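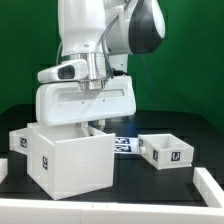 Kids' Corner > How Stuff Works > Drawers

Why does a drawer slide?

Pull one open. Go on, any drawer. It comes out straight, stops, goes back in. Pretty clever for a box inside a box!

The outside box is the cabinet. Also called the carcass — gross word, but real. It stays put. The drawer is the inside box, with a bottom, sides and no lid. Socks go in the top.

Now the sliding bit. Two things rubbing together make friction, which slows stuff down. Wood on wood, lots of it. Smooth plastic, less. Some drawers roll on 2 tiny wheels, one each side, and those hardly rub at all.

Stuck drawer? Might be crooked. Pull with both hands, in the middle, and it goes straighter. Old trick: rub a candle along the bottom edges. Wax is slippery. Ask a grown-up frist.

Plastic cabinets are light, so dont pull every drawer out at once. All the weight goes to the front and over it tips. One at a time!

Try it: make a drawer from a matchbox (empty). Put in a coin, slide it. Then 2 coins. Then fill it up — feel the diffrence? More weight, more rubbing, harder push.

Next time: hinges.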